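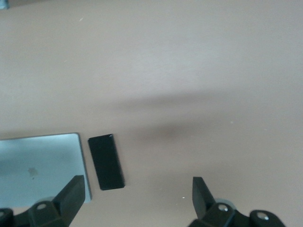
제스투렐(Jesturel) 탁상 활동 교구 정비 사업 중간 보고서

제출처: 바커르(Bakker) 지원사업 담당 부서
제출 기관: 시스타레오(Sistareo)
작성일: 2026년 1월 7일

1. 보고 개요

본 보고서는 귀 기관의 지원으로 시스타레오가 수행 중인 제스투렐 탁상 활동 교구 정비 사업의 추진 경과와 향후 계획을 보고하기 위하여 작성되었다. 보고 대상 기간은 사업을 개시한 7월부터 작성일 현재까지이며, 예산 집행의 세부 내역은 별도 정산 서식으로 제출한다.

제스투렐은 크기와 색, 두께가 서로 다른 판과 블록을 탁자 위에 배열하고 분류하는 활동 교구이다. 시스타레오는 이를 작업 활동실과 열람 공간에서 운영해 왔으나, 수년간의 사용으로 표면 오염과 규격 혼재가 누적되어 전면적인 점검이 요구되었다. 본 사업은 보유 교구의 점검과 세척, 규격별 재분류, 보관 체계의 정비, 활동 안내서의 개정을 그 범위로 한다.

2. 점검 및 재분류 추진 현황

점검 대상으로 등록된 교구는 총 312점이며, 이 중 223점에 대한 외관 점검과 분류표 기재를 완료하였다. 잔여분은 대부분 열람 공간에서 사용 중인 물량으로, 활동 운영에 지장이 없도록 순차적으로 회수하고 있다.

점검은 탁자 위에 교구를 평평하게 놓고 윗면과 모서리를 확인하는 방식으로 진행한다. 점검 담당자는 표면의 얼룩, 긁힘, 모서리의 마모, 두께의 차이를 확인하여 분류표에 기재하고, 세척이 필요한 품목과 바로 보관할 수 있는 품목을 구분한다. 당초에는 색상별로 한꺼번에 점검하는 방식을 계획하였으나, 같은 색 안에서도 크기가 다른 품목이 섞여 있어 형태를 우선 기준으로 변경하였다.

가. 하늘색 판

모서리가 약간 둥근 사각형의 납작한 판으로, 배열 활동에서 바탕 역할을 한다. 색이 밝아 작은 얼룩도 쉽게 드러나며, 머리 사진의 판에서도 표면에 짙은 회색빛의 작은 얼룩이 확인된다. 이와 같은 얼룩은 분류표의 '부분 오염' 항목에 기재하고 세척 대상으로 분류한다. 세척 후에도 흔적이 남는 판은 활동용에서 제외하지 않고 연습용으로 별도 보관하는 방안을 검토하고 있다.

나. 검은색 블록

얇고 납작한 직사각형 블록으로, 표면에 광택이 있어 주변의 빛이 비친다. 판과의 색 대비가 뚜렷하여 위치와 간격을 맞추는 활동에 주로 쓰인다. 광택면은 조명의 방향에 따라 긁힘이 잘 보이지 않는 경우가 있으므로, 담당자가 블록의 방향을 바꾸어 한 번 더 확인하도록 점검 절차를 보완하였다.

다. 기타 품목

하늘색 판과 검은색 블록 외의 품목은 기존 목록의 명칭이 통일되어 있지 않아 분류에 예상보다 많은 시간이 소요되었다. 동일한 품목이 '받침', '판', '깔개' 등으로 달리 기재된 사례가 다수 있었으며, 개정 목록에서는 '판'으로 명칭을 일원화하였다. 과거 목록의 명칭은 비고란에 병기하여 종전 활동 기록과 대조할 수 있게 하였다.

3. 활동 공간 및 작업 탁자

작업 탁자는 분홍빛이 도는 베이지색 계열의 무광 상판을 기준으로 운영한다. 밝은 색의 판과 어두운 색의 블록이 모두 잘 구별된다는 점이 시범 운영에서 확인되었으며, 활동 담당자들의 의견도 대체로 일치하였다. 광택이 강한 상판을 사용하던 탁자는 활동실에서 철수하여 서류 작업용으로 전환하였다.

다만 두 가지 사항은 개선이 필요하다. 첫째, 탁자 위에 그림자가 넓게 드리우는 자리에서는 검은색 블록의 윤곽을 확인하기 어렵다는 의견이 접수되었다. 활동실 조명의 위치를 조정하고 있으며, 조정이 끝날 때까지 세부 점검은 창가 쪽 탁자에서 실시한다. 둘째, 상판에 미세한 먼지나 부스러기가 남아 있으면 판의 밑면이 긁힐 우려가 있으므로, 교구를 꺼내기 전에 마른 천으로 상판을 닦는 절차를 활동 안내서에 추가하였다.

4. 보관 체계 정비

보관용 칸막이 상자는 드리데티(Dridetti)를 통하여 조달하였다. 초도 납품분은 칸의 폭이 판의 크기에 비하여 좁아 교환을 요청하였고, 교환분은 검수를 마친 후 활동실에 비치하였다. 교환에 따른 추가 비용은 발생하지 않았다.

판은 같은 크기끼리 세워서 보관하고, 블록은 광택면이 서로 닿지 않도록 사이에 얇은 천을 둔다. 상자 뚜껑 안쪽에는 품목표를 부착하였으며, 활동 종료 후 담당자가 품목표와 내용물을 대조하여 서명한다. 시행 초기에는 서명이 누락된 사례가 있었으나, 점검표를 상자와 함께 반납하도록 절차를 바꾼 이후 누락이 줄었다.

열람 공간의 보관장은 높이가 맞지 않아 신규 상자를 수납할 수 없는 상태이다. 선반 간격을 조정할 수 있는지 시설 담당 부서와 협의하고 있으며, 협의 결과에 따라 기존 상자를 당분간 병용할 가능성이 있다.

5. 활동 운영 결과

보고 기간 중 정비가 완료된 교구를 활용한 활동은 100회 넘게 실시되었다. 활동은 판 하나와 블록 하나를 나란히 놓는 기초 배열에서 시작하여, 두 물건 사이의 간격을 좁고 일정하게 유지하는 과제로 이어진다. 이후 참여자의 숙련 정도에 따라 기울기와 방향을 맞추는 과제가 추가된다.

활동 담당자들은 기초 배열의 난이도는 적절하다고 평가하였으나, 간격 맞추기에서 기울기 맞추기로 넘어가는 단계가 다소 급격하다는 의견을 제시하였다. 이에 따라 개정 안내서에는 블록을 판의 옆면과 나란히 놓은 뒤 조금씩 기울여 보는 중간 과제를 신설하였다. 해당 과제의 시범 운영 결과는 최종 보고서에 포함할 예정이다.

참여자 의견 중에는 하늘색 판과 검은색 블록의 색 차이가 커서 알아보기 쉽다는 내용이 많았다. 한편 비슷한 색끼리 놓는 과제에서는 경계를 구별하기 어렵다는 의견이 있어, 색 조합표를 일부 수정하였다.

6. 미결 사항 및 협조 요청

가. 세척 용품의 규격 변경
현재 사용 중인 세척포는 광택면에 잔흔을 남기는 경우가 있어 다른 규격으로 변경하고자 한다. 변경에 소요되는 금액은 승인된 소모품비 범위 안에서 집행할 수 있으며, 항목 명칭의 변경에 대한 귀 기관의 확인을 요청한다.

나. 열람 공간 교구의 점검 기한 조정
잔여 교구의 점검은 열람 공간의 운영 일정과 맞물려 있어 당초 기한보다 지연될 수 있다. 수정 일정표를 별첨으로 제출하니 검토를 요청한다.

다. 안내서 개정본의 사전 검토
개정 안내서의 초안은 내부 검토를 마쳤다. 인쇄에 앞서 지원 기관 표기 방식에 대한 의견을 회신하여 주시면 최종본에 반영하겠다.

7. 향후 계획

잔여 교구의 점검과 세척을 우선 추진하고, 부분 오염으로 분류된 판의 처리 기준을 확정한다. 조명 조정이 완료되면 검은색 블록의 광택면에 대한 재점검을 실시하며, 그 결과를 분류표에 추가로 기재한다. 보관장의 선반 조정 여부가 결정되는 대로 열람 공간의 품목표를 교체하고, 최종 보고서에는 전체 분류표와 개정 안내서를 첨부하여 제출한다.

별첨
1. 교구 분류표(점검 완료분)
2. 수정 일정표
3. 개정 안내서 초안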